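3.2. Le téléphone comme support de lecture de la notice

Dans la première partie de l'enquête, nous avons demandé aux participants de quelle manière ils consultent les informations qui accompagnent un produit emballé. Sur les 856 questionnaires retenus, une majorité indique une préférence pour le papier, mais cette préférence diminue nettement chez les personnes de moins de 45 ans. Ce résultat rejoint celui de Sayegh et Hijazi, obtenu sur un échantillon plus petit. Il faut toutefois noter que la question ne distinguait pas entre la notice pliée et le texte imprimé directement sur l'emballage (voir la figure 4 pour les deux supports, téléphone et boîte imprimée).
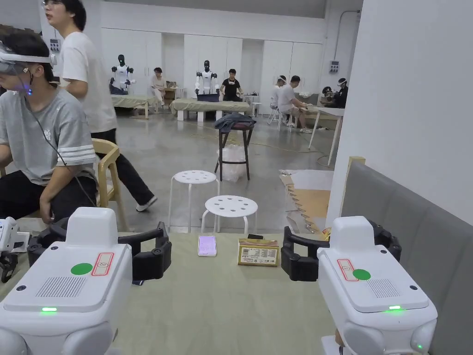 Figure 4. Téléphone à l'écran allumé et petite boîte rectangulaire à étiquette imprimée. Crédit photo : Marwan Hijazi / Werkura.

La taille des caractères reste la première difficulté déclarée. Plusieurs répondants expliquent qu'ils agrandissent le texte à l'écran, ce que l'imprimé ne permet pas. D'autres craignent de perdre l'accès à l'information quand la connexion est mauvaise. Nous avons classé ces réponses selon la grille de Sabbagh, à laquelle deux catégories ont été ajoutées : la langue de la notice et la durée de conservation du document.

Les entretiens, menés en juin, nuancent ces chiffres. Une même personne peut garder la notice dans un tiroir pendant des années et ne jamais la relire, tandis qu'elle cherche la même information sur son téléphone. La préférence déclarée et l'usage réel doivent donc être mesurés séparément, et nous revenons sur ce point dans la section 4.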